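The Short Kitchen

Bheki Ntuli cooks dinner for four most nights in a kitchen he can cross in two steps. The apartment is on the third floor of a brick building in Grerklow, and when he moved in, the stove worked and the window opened. He took it the same day.

"I had a big kitchen before," he says. "I used one corner of it."

Apartments like his are common in Grerklow, where the old mill housing was split up and rented by the room, then joined back together in odd ways. Kitchens ended up wherever the pipes already ran. Some are in hallways. One on Agyeman Street is behind a sliding door that used to lead to a coat closet, and the tenant there bakes bread for half the building.

Unathi Rampersad has lived in the neighborhood for most of her life and teaches an evening cooking class at the Immont library. The class began as a course on soups. Within a month, people were asking about storage, and she changed the plan.

Her first rule is to cook in order. Chop everything before you light the stove, wash the knife, put it away, then start. People with long counters can leave things lying out. People with short ones run out of room halfway through an onion and finish on top of the washing machine.

Her second rule concerns what stays out. She asks students to write down what they used each day for a week. Whatever was used on most days earns its spot on the counter. The rest goes in a cabinet or under the bed, and she means that about the bed – her own roasting pan lives there from March until the holidays.

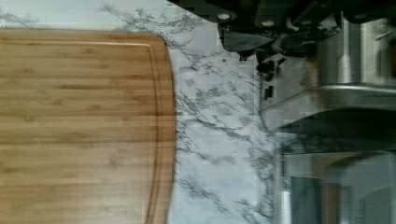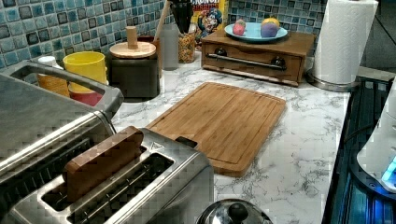
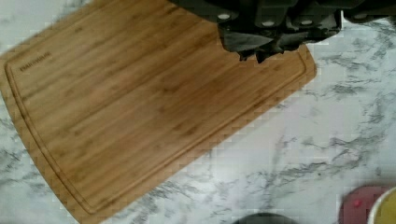
Cutting boards on marble-look counters, and a two-slot toaster against blue and teal tile.

What It Costs

Ntuli spent $169 on his kitchen in the first year. Most of it went for a rolling cart from Memov, the secondhand store near the bus depot, and a good knife. The cart holds rice, oil, and two pots, and it goes into the bedroom when guests come over.

Rampersad spent $167 on a wall rail and a set of hooks, and she regrets part of it. The hooks were too small for her heaviest pan, which fell twice before she gave up and set it on the stove for good.

Neither of them owns a dishwasher. Ntuli washes as he goes and his older daughter dries. Rampersad lets the dishes wait until morning, against her own advice to the class.

The Monday class has a waiting list now. The library kitchen has one sink and a stove with a burner that has to be lit with a match, and Rampersad has turned down an offer to move to a larger room across town. Her students should practice, she says, in something close to what they have at home.

Next month they are making dumplings.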